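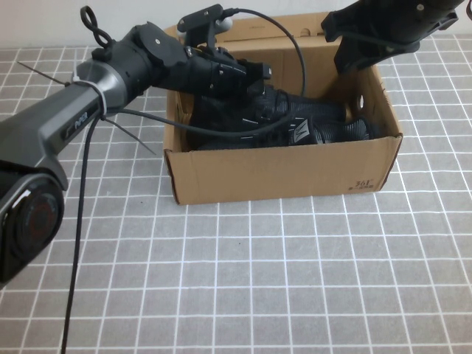

Writing about a death for a local paper
Session 2 handout, evening course, Stodness
Tue 13 October
51 shares 7 comments

Welcome back, everyone, and thank you for bringing in so many cuttings last time. I took the whole bundle home and read them over two evenings with a pot of tea, and I could happily have spent a third on them. They've given us plenty to talk about.

First, a bit of sorting out, as a few of you were using three words as though they were one. A death notice is the short paid announcement, usually written by the family, giving the name, the age and the funeral arrangements. An obituary is the story of the life, and it may appear weeks later. What we're doing this evening is the news tribute, the piece a local reporter writes in the first day or two, when people in the town are only just hearing. It has a bit of both in it, and it has to be done quickly, while the family is still in shock, so it asks for more care than either.

Starting the piece

Your opening sentence should tell us who has died, where they belonged and what people knew them for. In the Plukow cutting the reporter spends a long paragraph on the weather and the road closures before we learn that the town's swimming teacher has died. I do see why (he was probably nervous, and I've done the same thing myself!) but a reader who knew her has to wade through all that to find her name.

Say "died". You'll meet "passed", "slipped away" and "lost her fight", and in a quotation you leave them exactly as they were spoken. In your own sentences the plain word is kinder in the long run, and it never needs explaining.
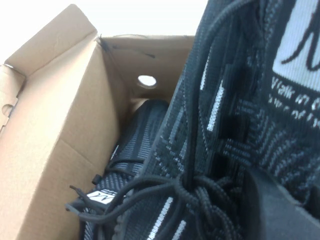 Should you ring the family or wait for them to ring you?

Ring once, or better still go through the funeral director or a friend, say who you are straight away, and leave a number so that they can choose whether to talk. If they say no, thank them and don't try again.

When somebody does want to talk, let them wander. Ask what a normal Saturday looked like, or what was always in the coat pocket. People go blank at "how would you describe him?" and then give you something off a greetings card, whereas the Saturday question brings out the burnt toast and the terrible parking – and that's your piece.

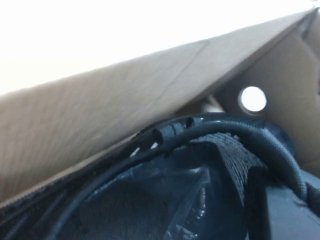 Fig. 1. An open cardboard box with dark items packed along its lower side.

Checking

Read every name back, letter by letter, accents included. Rosário Cordeiro, whose Paiva tribute we read aloud last week, keeps a list of each relative's name with a tick beside it for spelling and another for relationship. Half-brothers, stepdaughters and former wives all deserve to be put down correctly, and they will certainly notice if they aren't.

Cause of death goes in only if the family or an official source has given it to you. A neighbour's guess stays in your notebook, however sure the neighbour sounds. The same goes for anything you find under a post online.

Length

The Ulico piece runs to 452 words and I wouldn't cut any of them. Look at where the funeral details sit, right at the end and on their own line, easy to find again.

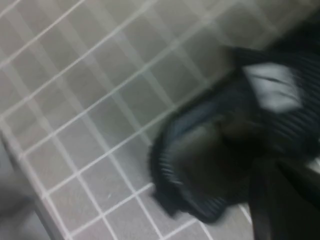 Fig. 2. Grey tiles and white grout lines.

For next time

Please write the opening two paragraphs of a tribute, using the interview notes on the yellow sheet. Leave out at least one thing you like, and be ready to tell us why it went. If you missed the yellow sheet, there are spares in the tray by the door. We'll begin with the question of photographs and who gives permission for them, which we ran out of time for last week.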